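**Notes for the hospitality talk, September. Keep it chatty, they'll have just had lunch.**

Say hello, thank the folks at Treloar for the room, and check that the back row can hear. Then go straight into the cups.

I want to start small this afternoon, with the coffee table at the side of a meeting room. I've set up a great many of these over the years (Morna, Jistport, the long hall at Inier with the terrible echo), and I can usually tell within a minute of walking in whether people are going to help themselves happily or hang back. Very often it comes down to where the cups are and how easy they are to pick up.

*Pause. Ask who has pulled one paper cup and gotten three. Wait for the hands!*

So let's talk about the holder. I'm fond of the kind with a wooden base and bent wire loops standing up from it, two rings joined like a figure eight. The wire keeps the stack from leaning, and you can see from across the room when it's running low.
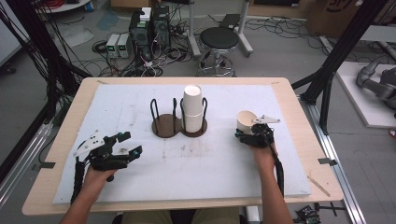
I stack mine upside down, rims on the wood. Dust stays out, and your guests take hold of the bottom of the cup and leave the rim alone. Huw Eynon, who taught me most of what I know about catering, used to fill only one side to begin with and save the other for lids or a second size. I still do it his way, though I'll admit I've come around to filling both when there are more than 22 people and only one break.

*If time is short, skip the next bit and go to the slide.*

A word about height. A tall stack looks generous, but it wobbles, and the cups at the bottom get squeezed together and stick. I like 11 to a side, and I top up quietly during the talk. Give the stack a little twist before you set it down, too. It loosens the rims, and you'll hear far less of that awful squeaking.

Then the cup itself. Plain white is fine! I've paid for printed ones, and I don't remember a single guest mentioning them. Spend the money on better coffee, or on decent cookies.
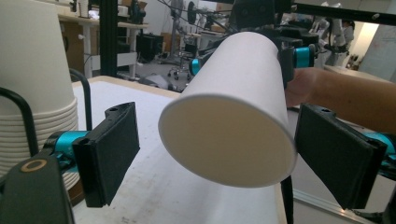
*Slide 2: plain white paper cup, bottom toward us, no printing.*

Ask them to look at the base for a moment. When you're choosing cups, turn a sample over and run your thumb around that bottom edge. If it feels soft or uneven, ask for another brand. I've mopped up enough tables to be fussy about this.

*Take questions on cups here, then move on to milk jugs. Water break if my voice is going.*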